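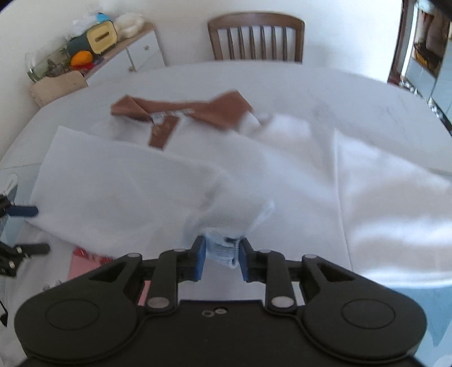 Slide 1: white shirt, brown collar

Evening. Thanks to Catalina Pereyra for the introduction, and for getting my job title nearly right.

I've been asked to talk about coalition deals in small councils. I see some of you brought knitting. (pause)

Start with Tistell. Fifty seats, so you need 26 to run anything. After the May vote the largest group had 23 and behaved as if it had 40. Their leader gave a victory speech on the steps at one in the morning. By breakfast three smaller parties had been on the phone to each other.

Slide 2: the seat chart. Leave it up. People like to do the sums themselves.

Point to the group of three on the right, the Ververidis Road independents. Three people elected to stop a bypass, who agreed on the bypass and on nothing else. Every coalition anyone drew up that week went through them. One told me she had never been bought so much coffee in her life.

Talks lasted 14 days. Most of that went on who would chair planning. The written agreement came to nine pages, and four of those were about what to do if somebody broke the other five. I have read it twice. I don't recommend it.

Slide 3: the agreement, page six.

Read out the clause on "matters of conscience". Wait for the laugh. If there's no laugh, carry on to bins.

Bins: the deal nearly died over fortnightly collection. National parties had sent people down to advise on strategy and none of them had an opinion on bins. The residents had 300 opinions, in writing, delivered in a box.

Now compare Humudum, next county along. Same sort of numbers, no deal at all. The minority group runs the council and goes looking for votes one item at a time. Everyone said it would fall by Christmas. It has passed two budgets. The meetings go on until eleven at night and the chamber has no heating after nine, and I would like someone to study the effect of that on compromise.

Evangelia Moschos wrote the best account of the Humudum budget vote, for the Flellero newsletter. Copies by the door. She gets the order of the amendments right and I didn't, in an earlier version of this talk, so apologies if you heard it.

Slide 4: the two councils side by side.

What to say here: written deals last longer when the parties dislike each other. Friends leave things vague. (Check this against the Tistell minutes before Tuesday. I think it holds, but the deputy leader disputes it, and he was in the room.)

Skip slide 5 if past quarter to eight.

Questions. Somebody will ask about proportional voting. Keep the answer under two minutes. Catalina has the other microphone.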